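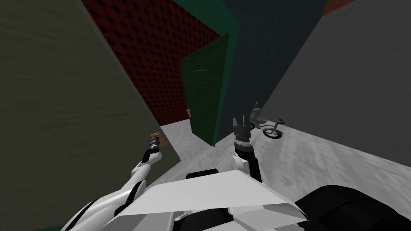
Two-arm robot in simulation, with the green door between the arms.

Equipment Planning Coordinator, Robotics
Huvever – Fellden site
Full time, fixed term for 30 months

Huvever is hiring an Equipment Planning Coordinator for the Fellden site. The person in this job will plan and track the purchase of a group of two-arm robots and everything that has to be bought with them: grippers, spare wrists, mounting hardware, safety equipment, computers and service contracts. The job reports to the head of operations.

Most of our manipulation work is now done in simulation. The engineers run arm tasks in rendered rooms with doors, walls and small objects on the floor, and use the results to decide what the real machines need to be able to reach and hold. We have reached the point where the next stage needs hardware on site. The budget for it has been approved in outline only. Turning that outline into a purchase plan is the first task for this position.

What you will do

Build the equipment budget for the Fellden lab and keep it current. The present list has 58 line items, many of them priced from old quotes.

Write requests for quotes and compare what comes back. Suppliers quote very differently – one includes training and the first year of parts, another prices every cable – and you will put the offers on the same footing so that the engineers can choose.

Meet with the simulation team every week and turn their test results into purchasing requirements. If a task needs both arms working near the floor, that affects the base height, the mounting and the floor space we set aside, and all of those cost money.

Plan the room. The lab at Fellden has 1262 square feet of usable floor. You will work with the building manager on power, delivery access and storage for crates.

Keep the spare parts schedule. Gripper fingers and wrist parts will be ordered in batches, and we want to know the lead time on each before we need them.

Prepare a short spending report each month.
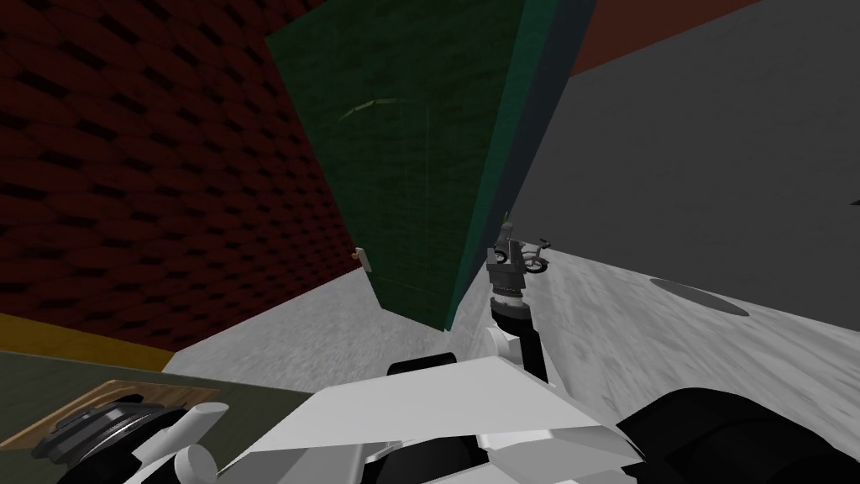 Another view from the same simulated setup, with one gripper raised in front of the door.

You will not be asked to program the robots or run the simulator. You will be asked to sit with the people who do, look at runs like these, and ask what each task would require in real equipment. Some past purchases were made without that conversation, and we have two benches and a lift table we can't use.

What we need from you

At least 3 years of experience in purchasing, cost planning or project coordination. Lab, factory or warehouse equipment is preferred, but we will consider other fields.

Good spreadsheet skills. We will ask you to build a small cost comparison as part of the interview.

Experience reading supplier contracts, especially warranty, service and delivery terms.

Clear writing. A lot of this job is email to suppliers and short notes to engineers.

The ability to travel to supplier sites a few times a year.

Helpful but not required

Experience with lease agreements for capital equipment. We have not decided whether to buy or lease the second group of robots.

Familiarity with import paperwork.

Any background in automation, including maintenance or line work.

Systems and suppliers

Purchase orders go through Maluleke, our accounts and ordering system. You will be trained on it in your first two weeks. Installation and electrical work at Fellden is handled by Zesterby under an existing agreement, and you will be their main contact for anything connected with the robots.

Hours and location

The job is based at Fellden. Regular hours are 8:30 a.m. to 5:00 p.m. with a half-hour lunch. Up to two days a week can be worked from home once you have finished training, except during deliveries and installation, when we need you on site. Parking is free.

Pay and benefits

Pay depends on experience, and the range will be given to every applicant we call for a first interview. Benefits include health and dental coverage, paid vacation, sick leave and a retirement plan with an employer match. Relocation costs are not covered.

How to apply

Send a resume and a cover letter of no more than one page through the careers page on the Huvever website. In the letter, tell us about one piece of equipment or one project you budgeted for, what you estimated and what it cost in the end. A project that went over budget is fine – we want to see how you tracked it.

Applications close at the end of September. First interviews are by phone and take 30 minutes. Second interviews are in person at Fellden and include a visit to the lab space, the cost comparison exercise and a talk with two of the simulation engineers.

We would like the person we hire to start in November. If you need a later start date, say so in your letter.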